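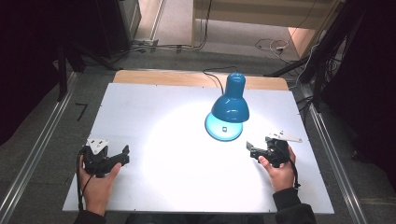 Task lighting: desk lamps at the Tollesville workbenches

The June order of desk lamps has been unpacked and placed at the Tollesville benches. Ellthorpe receives its share in the second delivery. The lamps replace the clamp fittings, which could not be moved without tools.

The model is a desk lamp in teal blue with a glossy bell-shaped shade and a round base in a lighter, translucent blue. The switch is on top of the base. Power is supplied through a thin black cord at the back.

Placement. Stand the lamp on the white work board, to one side of the working area, with the shade tilted down. Run the cord straight back over the far edge of the table. Do not lead it across the front, and do not coil the excess under the base.

Bulbs. Fit nothing above 60 watts equivalent. Stock bulbs are listed in the Triritier catalog under 1,871 and are kept in the supply drawer at each site. Let a bulb cool before changing it.

Glare. A white board reflects a good part of the light. If the bright area is uncomfortable at close range, turn the shade slightly away from the seated position or move the base back. Dimming is not available on this model.

Cleaning. Unplug first. Wipe the shade with a dry cloth. Solvent cleaners dull the gloss and should be kept off the base as well.

The Avram store room holds 17 spare lamps. Requests go through the usual supply form, with the bench number and site entered in the first field. Lamps with a damaged cord are to be exchanged and not repaired at the bench.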